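The Red Trays

Yi-chun Yu bought the trays at the Clistholm market in July, from a man who was selling off the contents of a cafeteria. They were red, and she had been looking for something red. She paid with a bill and didn't wait for the change.

Her mother had used trays for everything. Mail went on a tray by the door. Buttons went on a tray, and so did the pills, and the onions when they were drying. When the apartment on Kavgate was cleared out, the trays went with the rest of it, and Yi-chun signed the form without reading down to that line.

At home she put keys in one and let the other sit. After a week the second one had receipts in it, and a battery, and a letter from the building saying the rent would be 940 from the spring.
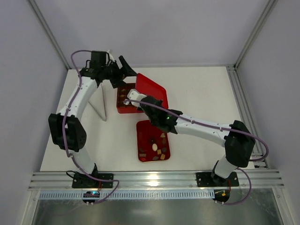 She emptied both trays on 14th February. The receipts went in the trash. She read the letter again and put it in the drawer, then washed the trays in the sink and stood them against the wall to drain.

Zacharias came up from apartment 228 to return a pan. He looked at the trays and asked if she was having people over.

"No," she said. "Just cleaning."

"My aunt had some like that. Blue, though."

"What did she keep on them?"

He thought about it. "Bread, mostly. Sometimes the cat."

She dried the first tray and handed him the other with a towel. He did the corners properly, pushing the cloth in with his thumb, the way her mother had done it. She didn't say so. She asked if he wanted tea, and he said he did if it wasn't any trouble.

She carried the cups in on the tray he had dried. Then she went back to the kitchen for the sugar.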